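Home & Land | Features

Home Latest Features Recipes Letters Subscribe

The Winter Window

In Nukitthorpe, old storm sashes are coming back down from the attic

Jan 26, 2022

The windows in the Egger house are older than the road it stands on. There are two panes upstairs with bubbles in the glass, and if you move your head while looking through them the barn across the field bends at the roofline. For years the owners stuffed the gaps with newspaper in November and pulled it out in spring. Last fall they did something their grandparents would have done without thinking about it. They went up to the attic, found the storm windows, and hung them.

A storm window is a second window fitted outside the first one. The old kind is a wood frame with glass puttied into it, made to fit one opening and no other. It hangs from a pair of metal hooks at the top and is held shut with a latch at the bottom. The air trapped between the two layers of glass slows the heat going out. In most of the older houses in Nukitthorpe, a town of 1,065 people on the flat side of the Runen River, the storms were taken down for the last time sometime after the aluminum ones came in, and carried upstairs.

Many stayed there. Some became cold frames for lettuce, and plenty went to the dump.

Kurniawati Tuhumury has been repairing them since she bought a house on the river road with most of its set intact. She had no background in carpentry. She worked in the billing office of a feed company and wanted the front room warm enough to sit in.

"I got a price for new windows and I put the paper in a drawer," she said. "Then I went looking at what I already had."

What she already had was in poor shape. The putty had gone hard and was falling out in lengths. Several of the bottom rails were soft. The frames had been stacked flat with no spacers, so the paint on one had stuck to the paint on the next. She spent her first winter on three of them and did two badly.

She now takes in work from other people, mostly neighbors, and has a waiting list that runs past the end of February. She charges $200 for a sash that needs new putty and paint, and more if a rail has to be replaced.

Matching a window to its hole

The first job is usually working out which storm goes where. Houses settle, and openings that were square when the house was built are not square now. A frame that was planed to fit a leaning opening will fit that one and bind in all the others.

The builders knew this and marked them. Some used small brass tacks with numbers, one on the storm and its twin on the sill. Others cut Roman numerals into the wood with a chisel, since straight strokes are easier to make than curves. On the Egger place the marks are pencil, under the paint, and had to be found by scraping. The number on the kitchen storm did not match anything. It had been moved from the old summer kitchen, which came down long ago, and trimmed on one side to suit.

Tuhumury keeps a notebook with a page for each house. She draws the outside walls, gives each opening its old number if it has one, and writes down the width at the top, middle and bottom. She measures both diagonals as well. If they differ by much she makes a cardboard pattern and takes that home along with the frame.

Putty and patience

Old putty comes out slowly. Heat softens it, but heat also cracks glass, and old glass is hard to replace with anything that looks the same. Tuhumury uses a steam box she made from foam board, with the steam coming from a wallpaper remover. The sash goes in whole. After an hour or so the putty lifts with a dull knife, and the paint often comes along with it.

Many of these frames carry lead paint. Steam keeps the dust down, and she works in a respirator, with plastic sheeting on the floor. She won't dry-sand anything painted before she was born, and she tells customers with small children to keep them out of the room when the frames are handled at home.

Bare wood gets a coat of linseed oil before any new putty goes on. Dry wood pulls the oil out of the putty and leaves it brittle. Then the glass is laid into a thin bed, held with metal points, and sealed along the outside with a sloping line that sheds the rain. The putty has to form a skin before it can be painted, and in a cold shop in January that can take weeks.

"People call and ask if it's ready," she said. "It's putty. I can't talk to it."
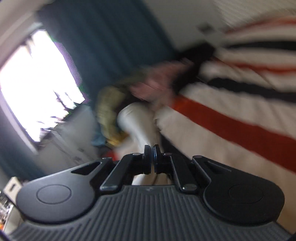

Do they work?

The people I spoke with were happy with their storms, though none of them had kept careful records. The Eggers said the upstairs bedrooms no longer needed the electric heater on most nights. A couple in Urnholm, the next town upriver, said their fuel bill had hardly moved but the rooms felt better to sit in. They had also left a large gap around the cellar door, and they plan to deal with it before next winter.

A storm that fits well does two things. It holds a layer of still air, and it keeps wind off the inner window. In a drafty house the second may be the part you notice. The fit should be snug on the sides and top. The bottom is different. Most old storms have small holes or notches in the lower rail, and owners often fill them, thinking they are damage. They are weep holes. They let damp air and rainwater out. Plug them and the sill underneath can rot.

If you see fog on the inside of the storm, the inner window is leaking warm air. Weatherstrip the inner one. If the fog is on the inner glass, look at the storm.

Putting them up

Hanging day is the part most people dislike. The frames are heavy, and the ones upstairs have to go up a ladder in both hands or be passed out through the window and swung into place. Tuhumury does the second floor from inside when she can. She ties a cord to the frame first and has somebody hold the other end.

The screens come off at the same time, and she likes them washed before they go to the attic. She stores both sets on edge, in order, with strips of old carpet between them. The Eggers have started doing the same. Their kitchen storm still sticks on the left, and they have decided to leave it until spring, when it will have to come down anyway.

Filed under: Old Houses, Winter, Repair

Contact us | Letters to the editor | Copyright 2022, all rights reserved | Back to top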